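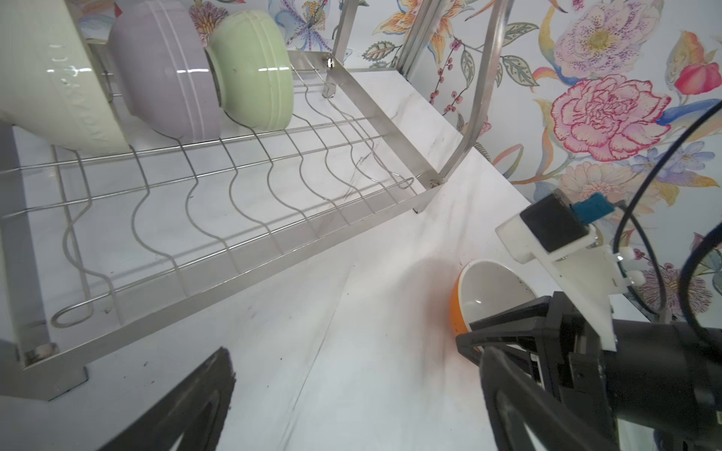
The Nollo linen tea towel

I've been selling tea towels for long enough to be boring about them at parties, and the Nollo is the one I go on about most. It's pure linen, it's big, it's a bit stiff when you first get it out of the wrapper, and I have nine of them at home in various states of wear (two are properly old now and have gone as soft as a handkerchief!).

The size is the first thing people mention. It's 77 cm long, so you can get a decent handful at each end when you're doing a big platter, and it still hangs over an oven door without trailing on the floor. The width is a bit over half that. I tried a smaller one from the same mill a few years back and sent the lot back, it was like drying up with a napkin.

The weave is a plain one at 300 grams to the square metre, on the heavy side for a tea towel. You do notice the weight at first. The thinner Argate towel I used to stock dried faster on the rail but it was sopping after a couple of pans, and I got fed up with it. If you mostly do glasses you may well prefer something lighter, and I'd say go for the Sundqvist glass cloth instead, which has the blue check and is much finer. I keep both on the go. Glass cloth first, then the Nollo for plates, then the same Nollo for saucepans, then into the wash basket with it.

How to get it working

New linen doesn't soak up water very well. I get emails about this every month and I'd love to get fewer, so please do read this bit! The cloth has a finish on it from the mill and you need to wash it out before it'll behave. Put it through at 60 with ordinary powder, twice if you can bear to, and leave out the fabric softener. Softener coats the threads and you'll be back where you started. By the fourth or fifth wash it should be drinking up water nicely, and after that it keeps on improving for ages.

It'll shrink a touch in the first wash, mostly in the length. The measurement I've given is before washing. Line drying is best, and if you iron it while it's still damp you get that lovely flat shine, though I only iron mine when people are coming to stay.

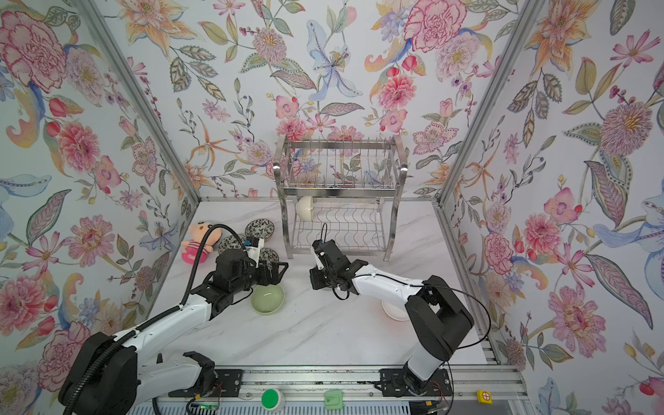

Tumble drying is fine on low, but take it out before it's bone dry or you'll get hard creases across the middle that never quite leave. I did that to a grey one and it still has a line in it like an old map. Beetroot and turmeric will stain the natural one. Turmeric goes if you hang the towel out in strong sun for a few days. Beetroot I've mostly given up on, and I use the dark green for that sort of cooking.

Colours

There are four: natural (an oaty sort of beige), grey, dark green and a brick red that came in this April. The red lets out some colour in its first two washes, so put it in with dark things. All of them have a narrow stripe down each long side and a hanging loop sewn into one corner. The loop is linen tape with a double row of stitching, which I asked for specially after a batch where the loops came off if you so much as looked at them.

The bits and pieces

Fibre: 100% linen
Length: 77 cm before washing
Weight: 300 g per square metre
Woven and hemmed in Verov
Wash: up to 60, no softener, no bleach
Price: £22 for a pair, same colour or mixed
Order code: 107 (add the colour when you order)

They come folded with a paper band and no plastic. I can leave the band off if you'd like them tied with string for a present, just put a note in the box at the checkout. Natural and green are both on the shelf as I write this (2022-09-03), grey is low, and more red is on its way from the mill. Returns are fine if they haven't been washed.

Comments

potwasher
Bought two pairs in green. Hated them for a fortnight, then did the hot wash like you say and they're brilliant now. Should have read the page first!

Marrowfat
Is the loop long enough to go over a fat wooden peg? My last ones weren't and I ended up cutting them off.

Reply from the shop
It goes over the chunky pegs on the back of my pantry door, with a bit of room to spare. If yours are thicker than a broom handle, send me the measurement and I'll try it.

lidless
Bit pricey for me, but my mum gave me a pair and I've since bought another. The red did run, pink pillowcase to prove it.

hillyroad
Any chance of the glass cloth in the brick red?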